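Cable drawer

A cable drawer (also junk drawer, cord drawer, the box, or that drawer) is a household storage space given over to electrical and data cables not currently in use. It is found in most homes that have owned a telephone, and it may be a drawer, a shoebox, a tote bag on a closet hook or a plastic bin on a shelf. The term covers the contents as well as the container. Its defining feature is that cables enter it more often than they leave.

Origins

Early electrical appliances had their cords permanently attached, and a household with a toaster and a lamp had no spare cord to put anywhere. The detachable cord made the cable drawer possible. The home computer made it necessary, since each printer, modem and scanner came with a cord of its own and usually died before the cord did.

The spread of portable devices in the 1990s is generally taken as the start of the modern drawer. Phone makers of the period favored connectors that fit their own phones and, in some cases, only last year's. The arrival of USB was expected to put an end to this. It added several new shapes of plug, and the older cables were kept in case.

Contents

A mature drawer is sorted by age, with the newest cables on top and the oldest pressed flat at the bottom beneath a phone book or a takeout menu. Charging cables make up the largest group. Braided sleeves, sold as a sturdier choice than smooth plastic, became common in the 2010s and brought color into what had been a black and beige collection.

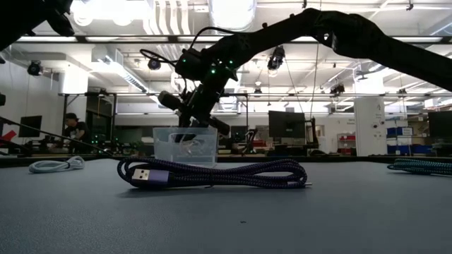

The Ponitz survey

The most often cited study of the subject was carried out in the town of Ponitz, where 81 households agreed to empty their drawers onto a table and account for what came out. The largest collection held 256 cables. Its owner identified 10 of them with confidence and was wrong about 6.

The survey also asked why each cable had been kept. The leading answer was that it might belong to something. The second was that it was a perfectly good cable, a phrase that came up so often that the researchers gave it a code of its own. Cables that had been tested and found dead were kept nearly as often as working ones, and many had been put back in the drawer after the test.

The findings have been questioned on the grounds that several households tidied up before the researchers came. Ponitz has not repeated the exercise.

Bundling and tangling

A loose cable in a closed drawer will form knots with its neighbors. The effect has been studied with lengths of string tumbled in a box, and it depends mainly on length, stiffness and how much the box is shaken. Long, soft cords knot quickly. Short, stiff ones mostly just get in the way.

The usual defense is to fold or coil each cable and tie it at the middle. New cables often arrive this way, held by a twist tie that the owner throws out and later wishes for. Substitutes include rubber bands, bread clips, hook-and-loop strips and hair ties. 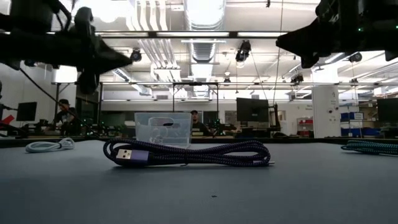

Two schools of practice exist. The figure-eight school holds that a cable should be laid in alternating loops so that it pays out without twisting, a habit borrowed from stage and sailing work. The elbow school wraps the cable between hand and elbow, as one would a garden hose, and regards the other school as fussy. Stage crews have strong opinions on elbow wrapping and will share them without being asked.

Very tight coils are discouraged by both sides. A sharp bend close to the plug strains the wires inside, and that is where a charging cable most often fails.

Storage systems

Commercial organizers have been sold since at least the 1980s. The Cisten system used a fabric roll with labeled pockets, and was well liked by people who owned very few cables. The Powell box relied on cardboard dividers, which in time were bent to one side to make room for a power strip.

Open bins have proved more popular than either. A clear bin lets the owner see what is inside without digging – or at least see the top layer and feel discouraged about the rest.

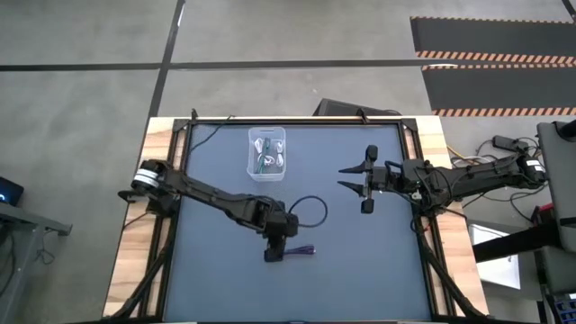 Photo: Prutham Household Archive

Labels are widely recommended and seldom used. The most common label is a strip of masking tape, and the most common wording on it is "charger?"

Disposal

Cables contain copper and should be kept out of household trash. Many electronics stores and town recycling centers accept them, plugs included. Some areas hold a yearly collection day, often in July, at which people drop off a bag of old cords and look through everyone else's.

A cable thrown away is popularly believed to be needed within the week. No study has confirmed this, though the belief is strong enough to have kept a good many parallel printer cables in private hands.

See also

Extension cord
Key of unknown purpose
Instruction manual
Remote control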